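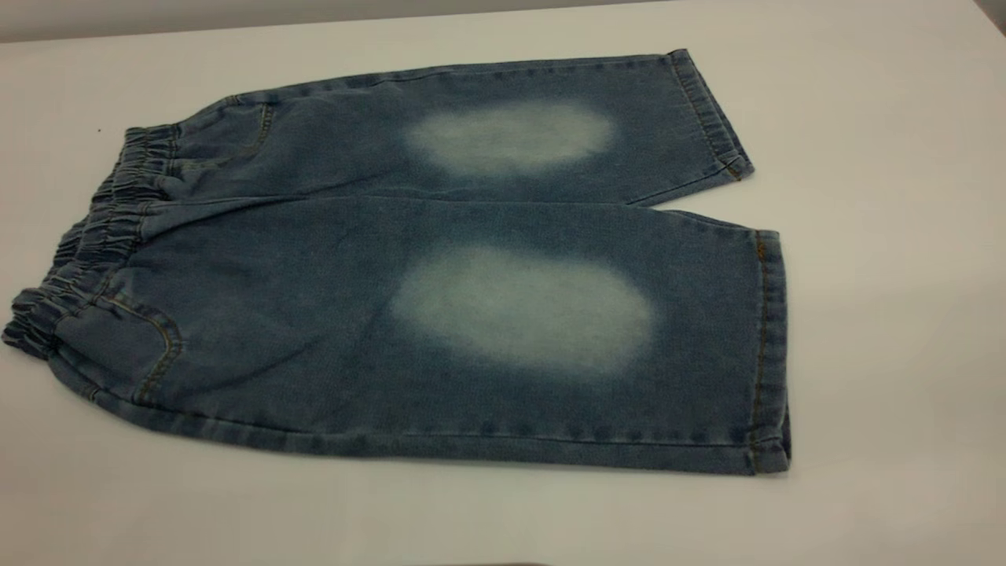 Histuten Folding Station – Setup and Operation Guide
Section 4: Teaching a New Garment
Revised November
By Marina Vasilakis

Use this section when you want the station to fold a garment type that is not in the factory library. You will lay out one garment, record its outline, mark the grip points and run a test fold. Finish Section 3 (Table Calibration) first. A garment taught on an uncalibrated table will have to be taught again.

The steps use denim shorts with an elastic waist as the working garment. Shorts are a good first choice. They have few folds in the program, but they include most of the things that cause trouble later: a gathered waistband, thick hems, pockets and uneven color.

4.1 Before You Start

You will need:

– The garment you want to teach, clean and fully dry
– A lint roller or soft cloth
– The control tablet, signed in as Supervisor
– The station in Teach mode, with the arms parked

Choose a garment of middle size. If you sort children's and adult sizes on the same station, teach each one as its own type. The station will scale a taught outline up or down, but large changes in size move the grip points too far from the seams.

CAUTION: Keep hands off the table whenever the amber light is on. The arms can leave the park position without a sound. Press Hold on the tablet before you reach in to move a garment.

4.2 Laying Out the Garment

1. Press Hold. Wait for the amber light to go out.

2. Wipe the table. Small specks of lint will not stop a fold, but a loose thread or a tag left near the garment may be recorded as part of its outline.

3. Empty the pockets and fasten any buttons or zippers.

4. Lay the garment flat with the waistband to the left and the leg openings to the right. For shorts and pants, put the back side up. The back pockets give the station clear lines to measure from, especially where the stitching is a different color from the cloth.

5. Spread the legs so that there is a gap of bare table between the two openings. The gap can be narrow. The station uses it to tell one leg from the other.

6. Smooth the legs with the flat of your hand, working from the waistband toward the hems. Light creases may stay. Any crease that stands up from the cloth should be pressed down.

7. Leave the elastic gathered. Do not pull the waistband straight to make it lie flat. It will draw back in when you let go and take the top of the legs with it.

8. Check that turned-up cuffs are turned up evenly all the way around each leg.

NOTE: The garment does not have to be square to the table. One leg may sit at a slight angle to the other. The station corrects for this when it builds the outline, and a garment laid out a little crooked is closer to what it will meet in daily use.

4.3 Recording the Outline

1. Step back from the table and release Hold.

2. On the tablet, tap Library, then New Type.

3. Enter a name of up to 24 characters. Use a name that other operators will understand, such as DENIM SHORTS ELASTIC.

4. Tap Record Outline. The arms stay parked during this step. Do not lean over the table or let a sleeve hang across it.

5. When the outline appears on the tablet, compare it with the garment. The green line should follow the outer edge of the cloth and dip inward at the gap between the legs.

6. If the line is correct, tap Accept. If it is not, tap Retry once. If the second try is also wrong, go to 4.4.

The finished outline is stored with a slot number. Slots 1 to 240 hold the factory library and cannot be changed. Your own types begin at 241.

4.4 Faded Cloth and Light Patches

Denim often has pale areas where the dye has been lightened, most often on the front or back of each leg. On a white table, a strong fade can look much like bare table to the station. The most common result is an outline with a hole in the middle of the leg. Less often, when the pale area reaches a seam, the outline cuts inward at the side.

1. Tap Edit Outline.

2. Touch inside the hole and tap Fill. Do this for each one. Fades usually come in pairs, one on each leg, so check both legs even when only one shows a fault.

3. If the outline cuts inward at a seam, drag the line back out to the edge of the cloth.

4. Tap Surface, then Mixed Tone. This tells the station to expect light and dark areas in the same piece of cloth.

5. Tap Accept.

Do not use Fill on the gap between the leg openings. If the gap is filled, the station will treat the garment as a skirt and will try to grip it at a point where there is no cloth.

For very pale garments, use the gray table mat (part 741). Put the mat down before you lay out the garment, and run the short calibration in Section 3.5 after you fit it. Remove the mat before you go back to dark clothing.

4.5 Marking the Grip Points

Each fold needs two grip points. The station suggests them on the tablet as blue circles. You can accept them or move them.

1. Tap Grip Points. The first pair appears.

2. Check that each circle is fully on the cloth and a finger's width in from the edge.

3. For the first fold, which brings one leg over the other, place one point at the outer corner of the hem and the other at the outer end of the waistband.

4. For the second fold, which brings the hems up toward the waistband, place both points on the hem.

5. Tap Save Points.

Keep grip points away from:

– The middle of a gathered waistband. The fingers tend to take hold of one pucker and let the rest slide.
– Pocket openings. The fingers may lift the pocket and leave the leg behind.
– The spot where a side seam meets a cuff. The cloth is thickest there and may spring out of the grip. Move the point along the cuff until it is clear of the seam.

NOTE: Cuffs are thicker than the rest of the leg. If both points are on a cuff, set Grip Depth to High. Leave it at Normal for plain hems.

4.6 Running a Test Fold

CAUTION: Stand behind the yellow floor line during a test fold. New types run at reduced speed, but the arms travel the full width of the table.

1. Press Test. The light turns amber and the arms leave the park position.

2. Watch the first fold. The upper leg should land on the lower leg with the hems close to even.

3. The station pauses. If the fold is good, tap Continue. If not, tap Stop, wait for the light to go out, and lay the garment out again from 4.2.

4. Watch the second fold. The finished piece should lie flat with the waistband on the outside.

5. When the arms are parked, tap Pass or Fail.

A new type needs two passes in a row before it can be used in Run mode. Lay the garment out again by hand between tests. Shift it or turn it slightly the second time so that the station does not see the same layout twice.

4.7 If the Test Fold Fails

Leg slides but does not lift: The grip is too shallow. Raise Grip Depth by one setting. If the leg still slides, move the grip point off the seam.

Both layers lift together: The grip is too deep, which is common with thin cloth. Lower Grip Depth by one setting.

Waistband twists during the first fold: The grip point is too far into the gathers. Move it outward toward the end of the band.

Hems do not meet: Check the layout. If the legs were spread too wide, bring them closer and test again. If the layout is good, tap Adjust Landing and drag the fold line until the hems match on the tablet.

Station reports NO GARMENT: The cloth is too close in tone to the table. Fit the gray mat and record the outline again.

Station reports TWO GARMENTS: A crease or dark seam has been read as an edge. Smooth the cloth along the center seam and tap Retry.

4.8 Saving and Sharing the Type

1. Tap Library and select the new type.

2. Tap Lock. A locked type can be run by any operator but changed only by a Supervisor.

3. To copy the type to another station, tap Send and choose the station from the list. Both stations must be on the same network and in Teach mode.

Types taught on the Pridmont table can be sent to the wider Annan table without changes. Types taught on the Annan table may not fit the smaller one. The tablet will warn you if a fold path runs past the table edge, and the type will stay locked out of Run mode until you teach it again on that station.

If a type continues to fail after you have worked through 4.7, export the type log and send it to the Hurngate service desk. Include the type name, the slot number and the Grip Depth setting you used last. Do not delete the type before you export the log, as the log is deleted with it.

Continue to Section 5, Stacking and Output Trays.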